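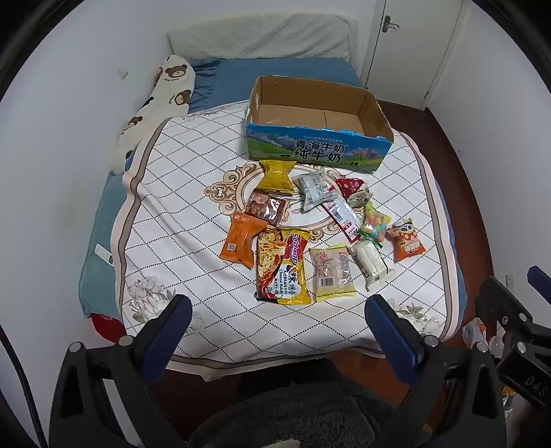

Home | News | Youth Programs | Events | Contact

Spring Visit to the Allitz Dairy

A group of 29 students and four club leaders toured the Allitz dairy farm and the Nondar bottling plant in April. The bus left the Sternumell fairgrounds at 6:30 a.m. so the group could see the end of the morning milking.

Allitz milks 300 cows in a double-16 parlor. Students stood on the walkway over the pit and watched two groups go through. The herd manager then took them to the calf barn, where each calf has its own pen until weaning. Several students asked about colostrum testing, and they were shown how a sample is read before the first feeding.

The feed stop ran longer than planned. The farm grows its own corn silage and buys most of its hay. Rations are mixed twice a day, and the students compared the mix for fresh cows with the one for dry cows. It was cold in the feed alley and a few people wished they had brought gloves.

Lunch was grilled cheese and chocolate milk in the farm shop.

Nondar is a 40 minute drive from the farm. Hairnets and boot covers are required past the front office. Visitors saw the receiving bay, the lab where every tanker is checked for antibiotics, and the filling line, which was running half gallons. The plant fills almost 900 cases on a normal shift. The cooler was closed for repairs, so that part of the tour was skipped.

Travel costs were covered by the Tshabalala Farm Youth Fund. Students who still need the signed tour sheet for their project books can pick one up at the Sternumell extension office. The fall trip will be to a beef operation, and sign-up opens in August.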